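The woman who runs the spelling club in Gendamdale asked me to leave her name out of this, so I will. She's taught grown-ups to read and spell for most of her life, and she talks fast! I got there at four in the afternoon and we were still going when the street lights came on.

I asked what people get wrong about adults who can't spell. "They think it's laziness," she said. "I had a man who ran two trucks for Tesness and did all his paperwork in his head. You call that lazy?"

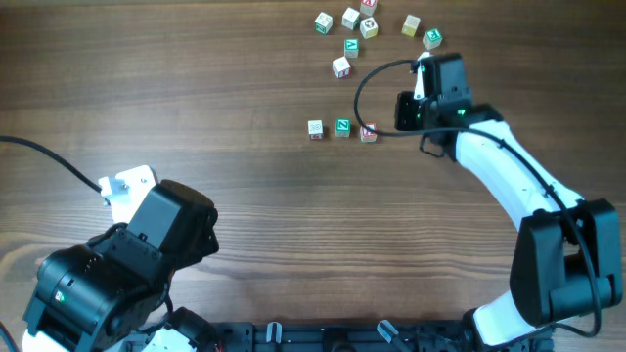 She didn't start out as a teacher, by the way. She was on the packing line at Grallska, and a woman at the next station kept asking her to read the notices out loud (always with some story about lost glasses). "So I started meeting her before our shift, in the canteen. Six months later she read me a birthday card from her sister. I cried, she laughed at me."

The club grew out of that, slowly. For a long time it was just the two of them and a pot of terrible coffee. 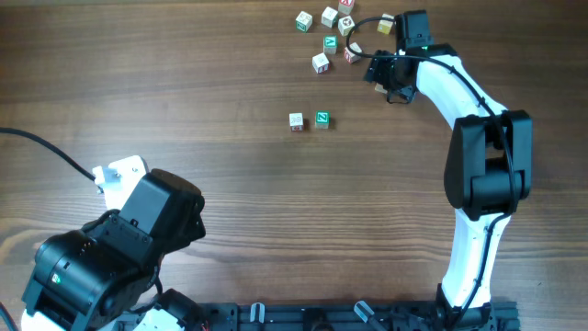 Gendamdale Adult Spelling Club

I wanted to know about the notebook, because everyone in town mentions the notebook. She keeps a list of every word a member has asked her how to spell, and it's up to 1,081 now. "Necessary is on page one," she said. "Of course it is. Then it's all food and medicine. People want to write a shopping list and they want to read what the doctor gave them."

Does she ever get stuck herself? "Rhythm. Every single time. I have to sing it."

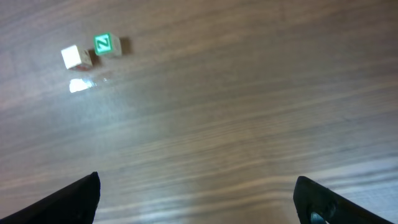 We got onto phones, which I figured she'd hate, and she doesn't mind them at all. Half her members dictate their messages and then check the spelling afterward, and she thinks that's great practice. What bugs her is forms. She went on about forms for so long that my tea got cold, and I can't say I disagree with a word of it. 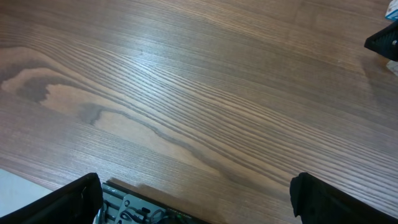

Moving to Bautista Street

The club changes rooms in July, and she's nervous about the stairs. "But there's a window," she said, "and a kettle that works."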